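Notes for talk, Serkdale Jazz Weekend, April 14, 2023

Start with the rub board itself. Metal sheet, thimbles, no tuning. Say that the Rultesa Street band used one because they had no drummer for 2 seasons.

Play clip one. Let it run 20 seconds, then talk over it. Point out the choked cymbal -- it lands after the tuba, never with it.
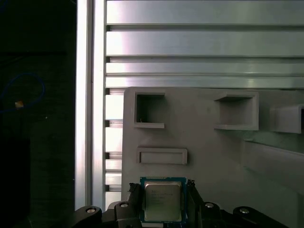 Surely the banjo was keeping time and the board just sat on top, as the reply on the Flultari mailing list put it. Fair point. Answer: on the slow numbers, yes. On the stomps the banjo drops out for the breaks and the board carries them alone.

Next, the Kanaujia Hall concerts. The room held 300, and they let in 400 for the May show. No microphones on the rhythm players.
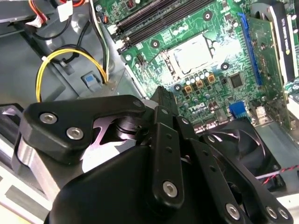

Clip two is the closing number from that show. Ask people to clap on two and four. If they rush, stop and start over.

Skip the kazoo part if we are behind. Leave time for questions, then hand out thimbles at the side door.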